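Hukley Bedsheet in Lavender Purple

I put mine on the bed in May and it's barely been off since!

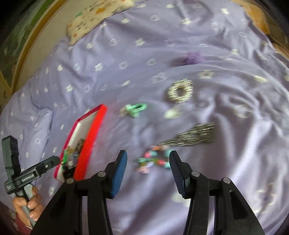
Meinir Owen wrote in to say hers went soft after the second wash and she's now after a spare. Good news, Meinir, I've got 47 left in this pattern (item 3739).

I love the color, a light purple that goes with pretty much any pillowcase I own, and my hair ties and beaded bits always end up all over it. It does crease, so if you like a crisp bed you'll want the iron out. Wash it cool, with darks kept well away. Orders go out within 7 days, and the matching pillowcases should be here in June.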